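Bleeding a radiator and topping up a sealed heating system

Last updated October 10, 2019
Written by Flynn Tapsell, Delside Home Heating Notes

A radiator that is warm at the bottom and cool along the top has air in it. The air collects at the highest point and keeps water away from the upper part of the panel. Bleeding lets it out. On a sealed system the pressure will fall slightly each time, so the two tasks are covered together.

These notes apply to wet central heating with a combination or system boiler and a pressure gauge. If you have a small tank in the loft feeding the heating, you have an open-vented system. You can bleed it in the same way, but ignore everything below about the filling loop.

What you need

Radiator key (or a flat-bladed screwdriver, if the bleed valve has a slot)
Old cloth
Shallow container
Torch

Check the fault first

Switch the heating on and leave it until the flow pipes are hot. Feel each radiator across the top, then across the bottom. Write down which are affected. The pattern matters:

Cool at the top: air. Carry on with this page.
Cool at the bottom, in the middle: probably sludge. Bleeding will make no difference.
Cold all over, others hot: a closed or stuck valve. On thermostatic valves, check that the pin under the head moves freely.
Upstairs cold, downstairs hot: low pressure or a good deal of air. Read the gauge before doing anything else.

Turn the heating off at the programmer and let the radiators cool. The pump must not be running. With the pump on, air can be drawn in at some valves, and the water that comes out may scald.

Bleeding

Begin downstairs with the radiator nearest the boiler and work outwards, then go upstairs and do the same. Bedroom radiators usually hold the most air. Pull furniture and bedding well clear of the valve end, as system water is often black and will stain fabric.

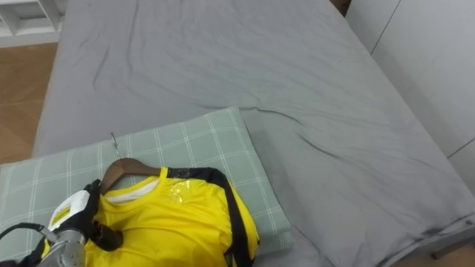
Hold the cloth under the bleed valve and fit the key. Turn it anticlockwise by a quarter turn, and no more than a half. You should hear a hiss. Leave the key where it is until the hiss stops and water comes out in a steady dribble, then close the valve. It needs to be nipped up, not forced — the square head is soft brass and rounds off easily.

If there is neither air nor water, the pressure is too low or the valve is blocked with paint. Close it again and look at the gauge. Do not unscrew the valve fully to clear it. The spindle may come out under pressure and is hard to refit with water running down the wall.

Wipe each valve dry and go back after ten minutes. A bead of water on the spindle means it wants a touch more tightening.

Topping up

Read the gauge with the system cold. Most boilers want between 1 and 1.5 bar, but follow the manual if it differs. The filling loop is normally a short braided hose with a valve at each end.

1. Check that both ends of the hose are hand tight.
2. Open the first valve fully.
3. Open the second valve slowly while watching the gauge.
4. Close both valves when the needle reaches the cold figure.
5. Disconnect the hose if it is the removable type, and refit the caps.

If you overshoot, bleed a little water from any radiator into the container. A gauge reading over 2 bar when cold should be brought down before the boiler is fired.

Restart the heating and repeat the hand check. Radiators at the far end of the run may need bleeding a second time on the following day.

If the air comes back

Bleeding once or twice a year is normal. I do mine in April, at the end of the heating season, and again before it starts. Needing it every few weeks suggests a leak, a failing expansion vessel or corrosion producing gas inside the panels. Look for green or white deposits on the joints, and ask a heating engineer to check the vessel charge and the inhibitor level.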